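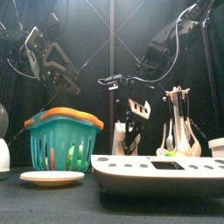
Ese Nwosu argued, on reading our first draft, that a comparison of fingers means very little unless both arms run on the same controller, and that ours should say so before anything else. We agree, and it shaped the whole study: every trial below was driven by the Madell controller with a single set of gains.

4.2 Comparing the two finger designs

Figure 3. Two-arm kitchen set-up. Left: fingers with open rectangular cutouts. Right: slender black fingers, one carrying a slotted white plate.

The left arm kept the Bellari fingers, which we had used in all our earlier work. The right arm was given the Iyamu fingers, and we were keen to see what they would do with awkward things such as thin handles and plate rims. A toy kitchen suits this kind of test very well. The white plate sits low on the table and leaves little room underneath, the basket has a thick rim that fills the jaws, and the utensils hang from a rack and swing when they are touched.

We collected 3,405 grasp attempts over four object types, swapping the fingers between arms halfway through so that neither design gained from its side of the table. The first 2,000 attempts used a fixed closing speed. After that we let the controller slow the jaws on first contact – a tiny change, and a delightful one to watch.

On the basket rim we found no difference worth reporting. The utensils were far more interesting! The Iyamu fingers held a ladle steady through the whole lift, where the Bellari pair often let the handle turn in the jaws. Slowing the jaws helped both designs, but it helped the Bellari fingers more, and on the spoons it closed most of the gap.

The plate remained hard for both. Most failures came from the approach angle, and we return to these in Section 4.3 with the results from the Brorkham wrist mount, which lets the gripper come in closer to the table.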